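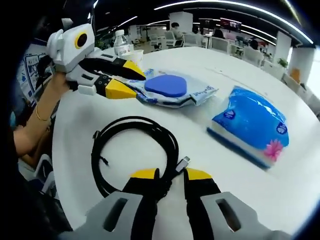 Keep the Cord Box

Every house I have lived in has had a cord box. Ours is a shoe carton on the shelf over the dryer. It holds phone chargers, a printer cable, the power brick for a baby monitor and several things I can't name. Twice a year someone in the family says it should go, and I say no.

The usual advice on clutter is that if you haven't used a thing in 12 months, you should get rid of it. That rule works well for sweaters and bread machines. It works badly for parts. A part is a thing you don't use until the day something else stops working without it, and that day doesn't follow a yearly schedule.

Last December the cord for my mother's hearing aid charger quit on a Sunday evening. The maker would ship a new one in 10 days. The cord in the box, left over from a camera we sold, fit and charged it. It was worth nothing on Saturday and a great deal on Sunday, and I could not have told you ahead of time which cord it would be.

Ronja Söderlund ran a repair counter in Istolholm for most of my childhood, and the sign outside said only Söderlund. She fixed lamps, radios and vacuum cleaners. Behind the counter she had drawers of switches and plugs taken from machines that were past saving. When you brought in a Jileck lamp with a bad switch, she opened a drawer. She charged for her time and a little for the switch. My father took our Cirnik vacuum to her more than once, and it outlasted the carpet it was bought for.

I don't want to make her shop into more than it was. It was cramped, it smelled of solder and old dust, and she was short with people who hadn't cleaned a thing before bringing it in. But the town threw away less while she was open. When she closed, the space became a place that sells phone cases, and people started driving broken lamps to the dump. I did too. A new lamp costs less than the gas and the afternoon it takes to find someone who will fix the old one.

The case against keeping parts is mostly about space, and I take it seriously. Someone in a studio apartment can't give a closet to maybes. Dead batteries should leave the house as soon as they're found, and so should any cord with cracked insulation. And there are people for whom saving things has become a real illness, and an essay like this one does them no good. For the rest of us the question is a shoebox. A shoebox is a small price.

There is also the matter of what throwing out does to us. We talk about it as if the object goes away. It goes to the county site on Route 9 and sits there, and then we buy another one, which comes in a plastic bag inside a cardboard sleeve inside a bigger box. A cleared shelf looks good for a week or so. I have cleared plenty of shelves and I know the feeling, and I also know how often I went out and bought back what I had cleared.

What I would ask for is labels. This is where most cord boxes fail, mine included until this spring. An unlabeled cord is close to useless, and people end up throwing out the whole box in frustration. A strip of masking tape and a pen will fix that. Write what it came with and what it plugs into. If there are numbers on the brick for volts and amps, leave them showing. Coil it loosely, tie it with a twist tie, and put it away. It took me two evenings with the radio on, and I threw out about a third of what was in there, so the people who wanted the box gone got part of what they wanted.

Manufacturers could do more. They could print the name of the device on the power supply in letters a person over fifty can read. They could sell the switch and not just the lamp. I have written to a couple of them and received coupons.

Until that changes, the parts are going to be kept by ordinary people on ordinary shelves, or they aren't going to be kept. My sister called last week to ask if I had anything that would fit an old printer. I told her to bring the printer over and we'd look.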